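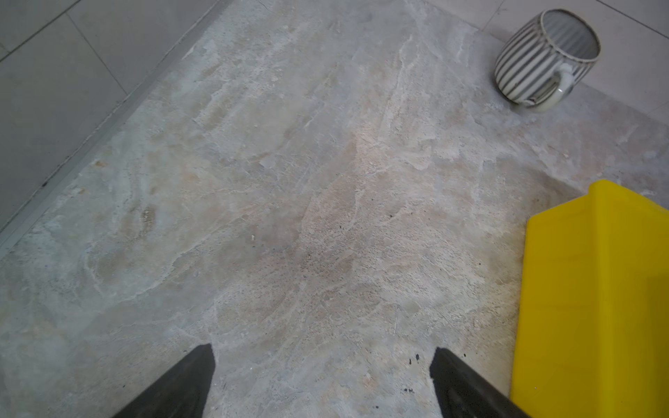 Step 4: Pick Up the Mug (Eventually)

By now your team has an arm that moves when told and, with luck, stops when told. Time for the mug. Gristville Robotics Club has used the striped one every year, and it has outlived three grippers.

1. Set the mug on its base, well off to one side of the fingers. Starting with it dead center teaches the arm nothing, and teaches you even less.

2. Open the fingers all the way before you move. Yes, all the way. Saron Ayele once spent a whole meeting nudging a mug toward the wall with closed fingers and called it "phase one."

3. Check the wrist camera view. You want both fingertips and the whole mug on screen. A bit of something yellow at the side is fine. A thumb is yours, so move it.

4. Drive toward the handle at 15 percent speed. It will feel insulting. Stay there anyway.

5. Close in small steps and quit when the mug stops sliding. The Fadent controller will happily keep squeezing if you let it, and ceramic has opinions about that.

6. Lift 2 inches. Hold. Put it back down. Putting it down is the part everybody forgets to write code for.

If the arm grabs air, your camera offset is wrong. Go back to Step 2 and redo the calibration with Sayaka Oshima's worksheet, including the page you skipped.

Save every run, even the embarrassing ones. You'll need them for the log in Step 5, and we play the worst at the August cookout.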